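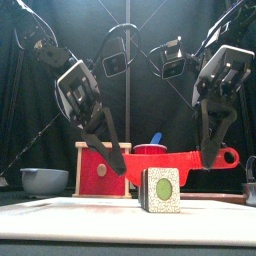
Zwei Arme, zwei Handgelenkkameras, ein schwarzer Hintergrund: der Aufbau in der Werkstatt Stedilia im Juni.

Wer in einer Gemeinschaftswerkstatt einen zweiarmigen Roboter aufbaut, wird früher oder später gefragt, warum die Greifer so schlicht sind. Ich halte die Frage für falsch gestellt. Zwei Finger genügen für fast alles, was auf einen Tisch passt. Geld und Zeit gehören in die Kameras, die Kabelführung und die Kalibrierung.

Unser Aufbau hat 280 Arbeitsstunden gekostet. Davon entfielen 40 auf die Greifer, der größte Teil des Rests auf Dinge, die auf keiner Stückliste stehen: Zugentlastung, Masseführung, Nullpunkte nach jedem Neustart. Hanyu Dai hat die Kabel der Handgelenkkameras dreimal neu verlegt. Ein zu kurzer Bogen zieht bei gestrecktem Arm am Stecker, ein zu langer hängt ins Bild oder verfängt sich am Nachbararm. Bei zwei Armen auf engem Raum verdoppelt sich dieses Problem nicht – es vervierfacht sich, denn jede Stellung des einen begrenzt den anderen.

Ebenso unterschätzt wird die Auswahl der Gegenstände. Würfel gleicher Kantenlänge beweisen wenig. Aussagekräftig wird ein Versuch erst mit dünnen, glatten oder unhandlichen Teilen.
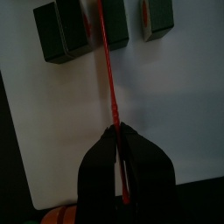

Bei einem dünnen Stab entscheidet die Parallelität der Backen. Schon ein kleiner Winkelfehler lässt ihn kippen, und am freien Ende wird daraus ein Versatz, den keine Software zuverlässig ausgleicht. Isauro Becerra plädiert hier für Kraftsensoren in den Fingern. Ich bin dagegen, jedenfalls beim Eigenbau: mehr Leitungen, mehr Drift, mehr Fehlersuche. Eine saubere Sicht aus dem Handgelenk leistet für unseren Zweck mehr.

Der zweite Arm bleibt für mich trotz des Aufwands gerechtfertigt. Ein Gefäß festhalten und gleichzeitig etwas hineinlegen, das geht mit einem Arm nur über Vorrichtungen, und die baut man dann für jede Aufgabe neu.

Kommentare (2)

Anong Phetsri: Wie oft kalibriert ihr die Kameras nach? Bei mir hält die Einstellung keine 5 Tage.

Aurelio Becerra: Bei den Sensoren widerspreche ich. Ohne Kraftmessung zerdrückt man früher oder später einen Pappbecher.

Diese Website verwendet Cookies. Mit der weiteren Nutzung stimmen Sie dem zu.

Kontakt | © Werkstatt Stedilia | Nach oben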